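Tidying a washbasin shelf, and why it is still hard

I have kept a rough list for a while of household and shop-floor chores, sorted by whether a machine could be left alone to do them. Floors are near the top. Loading a pallet with identical cartons is higher still, and has been for years. Clearing a bathroom shelf is close to the bottom, which surprises people who have seen a welding cell at work and assume that a hairbrush must be easier than a car door.

A car door arrives in the same place, the same way up, every time. A hairbrush arrives wherever it was dropped. The arm doesn't need to be stronger or more precise than the welding arm; it needs to cope with not being told where anything is. Most of the cost of an industrial cell goes on jigs and fixtures whose whole purpose is to remove that question, and a house has no jigs.

Take two items, a brush and a small ringed cup, and a pair of fingers that open and close. The task is to pick each one up and put it somewhere sensible. I would expect a four-year-old to manage it without instruction. 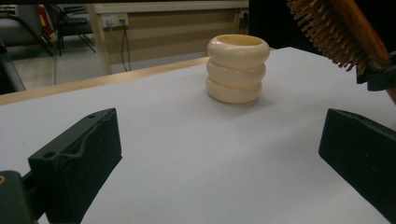

Hallow Workshop Notes, No. 11

The cup is the easier of the two. It is more or less round, so the fingers can close on it from any side and there is no wrong direction to approach from. The difficulty is the profile. It widens towards the top, in three bulges with grooves between them. Grip on a bulge and the contact is a small patch on a curved surface. Grip across a groove and the contact is two smaller patches, which is usually better, provided the fingers are level. If they close below the widest part, the overhang of the upper ring helps to carry the weight. If they close above it, the cup can be squeezed downwards out of the grip, in the way a wet bar of soap leaves the hand.

There is also the finish. Glossy, pale objects on a pale surface are a nuisance for depth cameras, which tend to return holes or noise where the highlights are. The usual answer is to work from colour images and learned behaviour and to treat depth as a hint. This has improved a great deal. I would put cup-shaped things in the "can be left alone" column if the shelf is uncrowded and a dropped cup doesn't matter.

The brush is a different problem. Lying on its back it presents a field of pins, which bend under the fingers and give a false impression of a firm hold. Lying on its face it presents a flat piece of wood with rounded corners, and the handle is the obvious place to take it. The handle is also a long way from the centre of mass. Lift by the end and the head droops, turning about the line between the fingertips. A person corrects this by tightening the grip or shifting the palm underneath. A parallel gripper has no palm. It can pinch harder, or it can take hold nearer the neck. 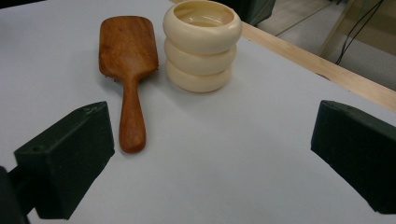
Spacing matters as well. A finger has thickness, and it needs room to come down beside the thing it is going to hold. Where two objects stand close together, the planner has either to choose an angle that keeps both fingers clear of the neighbour or to move the neighbour first. Moving the neighbour first is what people do, without noticing. For a machine it is a second task nested inside the first, with its own ways of failing.

I keep a spreadsheet of trials that I have read about or been sent, and it stands at 339 rows. They aren't comparable with one another, so I don't average them. Thorlacius report by object, which is useful. Vevutico report by session and count a pick that needed a second attempt as a success, which is less so. The Irkano write-up from July is the only one of the three that separates "picked up" from "put down where it was wanted", and the second column is much the worse. Putting down gets little attention. A brush held at a slant has to be laid flat, and a cup let go a little too high will rock, or fall over.

The shop floor has the same problem under another name. Kitting, where mixed parts are put into a tray for an assembler, is tidying a shelf with a deadline. The parts are known in advance, which helps, and somebody has usually tipped them into a bin, which doesn't. The firms that have it running have mostly done so by limiting the parts to those the gripper likes and leaving the remainder to a person at the next bench.

For this issue, then, I have moved cups up 2 places and left brushes where they were. Combs I haven't attempted to place. They lie too flat for most fingers to get under, and the common trick of dragging them to the edge of the table needs a table edge that is free. Towels and anything else made of cloth stay at the bottom, and I'll come back to those when I have finished reading the folding papers.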